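Speaker notes: "Why Your Kitchen Drawer Hates You"
Larnarent Tenants' Evening, Thursday, June 29, 2023
Slot is 2 hours with a break. Do not use all of it.

OPENING

Wait for the chairs to stop scraping. They will not stop scraping. Start anyway.

Say hello, say I've been asked to talk about small kitchens, and that I live with one. Mine has a single drawer that opens all the way and another that opens as far as the oven handle. Ask for a show of hands: who has a drawer they can't open without closing something else first? Let people look at each other. This is the warmest the room will be all night, so enjoy it.

Then the confession. I once owned 329 kitchen objects. I know the figure because I moved apartments in December and the movers at Skosora charged by the item, forks included. I have never recovered from the forks.

WHAT WE KEEP

Main point of the first half: people don't run out of room, they run out of decisions. Every kitchen has a shelf of things waiting for a ruling. The fondue set. The lid. Pause on the lid. Everyone owns the lid.

Plates are the worst, as they stack, and anything that stacks looks tidy while it multiplies. A household of two can go a long way on very few plates if someone is willing to wash one. (Expect muttering from the left side of the room. Keep going.) 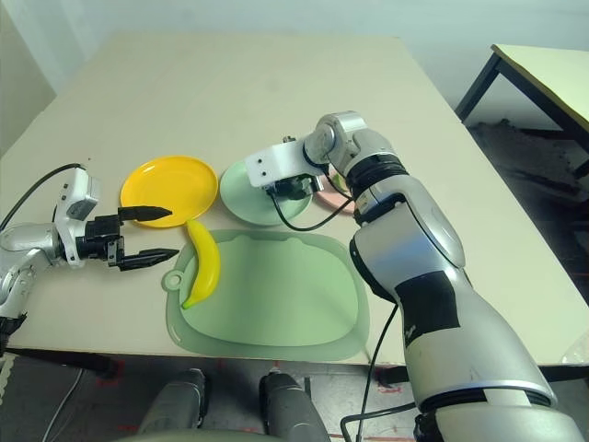
Go to the dinner party argument. Somebody will say they keep the extra set for guests. Ask when the guests last came. Don't be cruel about it, and don't wait too long for the reply. Borrowing from next door is a perfectly good system and gives you a reason to learn their name.

Deliver the rule slowly so people can write it down: if it only comes out when you're looking for something else, it lives in a box by the door for a month. If you don't go to the box, the box goes out.

If asked about heirlooms: heirlooms are exempt. A gravy boat is only an heirloom if you can say who had it before you.

BREAK

Coffee is in the hall. Remind them the machine takes coins and keeps some.

COUNTER SPACE

Second half is the practical part. Speak up here, as the dishwasher in the next room runs at this time of night.

The average rental counter is designed by someone who eats out. You get a patch by the sink and a patch by the stove, and the kettle has already claimed one of them. Fight for the other. Nothing should live there full time, including the mail.

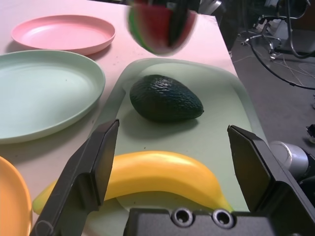

My own counter got better the week I stopped treating it as a parking lot. Oils went into a cupboard. The bread maker went to my sister, who has not thanked me. The radio stayed, as I am not a monk.

Tell the Vanix story if there's time. Short version: I bought a wall rack of theirs, put it up myself, and learned a good deal about the inside of my wall. Long version includes the landlord. Judge by faces.

A word on buying storage to solve storage. The Dönmez catalog has 300 pages and I have wanted something on every one of them. Containers are still objects. If you need a basket to hold the baskets, sit down for a minute.

Cutting boards, quickly. Keep one for raw meat and one for everything else, and store them upright in the gap beside the fridge, which was otherwise going to fill up with paper bags. Leave them space to dry. Replace a board when the grooves get deep enough to hold an opinion.

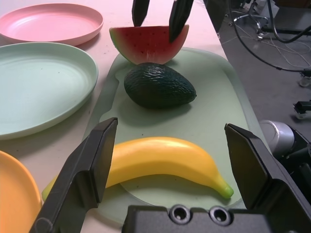
QUESTIONS

Likely ones, with replies.

Can I drill into the tiles? Read your lease. Then read it again with the drill put away.

Is it worth redoing the whole kitchen? I was once quoted 3,000 for a corner unit with a carousel in it. I bought a stepladder.

What about the spice rack? Smell everything. Whatever smells of cupboard goes.

How do I get the person I live with to do any of this? I have no reply for this one. Look at the clock and thank them for coming.

Chairs go back against the wall. Pick up the projector cable – it's mine.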